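Search stories Go Advanced

The Spare Fingers

I had 3000 pounds to spend and a deadline in June, and if you've never had to spend 3000 pounds by a deadline you'll think that sounds like fun. It was fun for a morning. I made a spreadsheet and coloured it in.

We pack bath sets at Drolla. Soap, sponge, little wooden bowl, a ball for the children's ones. It all goes in a box with tissue, and on a good day it's all the right way up. The boss had been to a show and come back with a bag of leaflets and the word "cell", and by the time he'd finished saying it I was the person in charge of getting one. I do the ordering, you see. I order the tissue. Somehow a robot was more of the same.

So there were two quotes. Batton wanted 2000 for a year's hire of the arm, delivery on top, and they were so polite on the phone that I kept apologising to them. Bozsik wouldn't give a price until I'd filled in a form, and the form wanted to know our "annual throughput by part family". I put "soap, mostly" and never heard back. That left Batton, and it left me with 1000 pounds for everything else, which I thought was loads!

It wasn't loads. There was a table to sort out, and clear walls so things couldn't roll off on to the floor, and a bit of wiring, and by the Friday I was down to 18 lines on the spreadsheet and only half of them had a number in. I rang my sister and read them out to her. She said put the kettle on and ask them what breaks. So I asked Batton what breaks, and there was a pause – quite a long one – and the woman said, well, the fingertips.
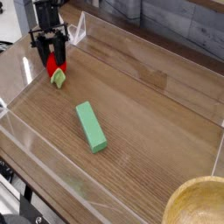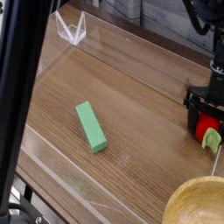
Fingertips were line 19, then. I hadn't known they wore out. I suppose I'd thought of them as part of the thing, like the handles on a pan, and now I had to decide how many years of fingers a bath set company might need. Molberg did them at 40 pounds a pair, soft ones, and the woman there asked what we'd be picking up. I stood by the table with the phone under my chin and told her a red ball, a green block, that sort of size, nothing heavy. And was the tip going to be pressing on the ball? I looked at the pale green bit poking out in front, right up against the red, and said yes, I should think it was. She said in that case I'd want spares. I asked how many and she said how many can you afford, and I rather liked her for it.

I typed in five pairs and took it out again. Then I took out the better chair. I'd been keeping the better chair in since the very first version, it was for whoever sat with the robot, and everybody knew perfectly well that was going to be me.

When I took the sheet upstairs the boss went straight to the bottom, the way he does, and then back up one. "What's 200 pounds of fingers?" he said.

I told him they were for the robot. He asked if it hadn't come with any. I said it had, and he thought about that for a while with his pen over the paper, and then he signed it and asked me if we were all right for tissue.

We weren't. I'd forgotten the tissue completely.

Recent stories
The Lift Engineer's Lunch
Two Keys for the Boathouse
What We Did With the Piano
A Quote for the Roof
Cold Tea, Platform Four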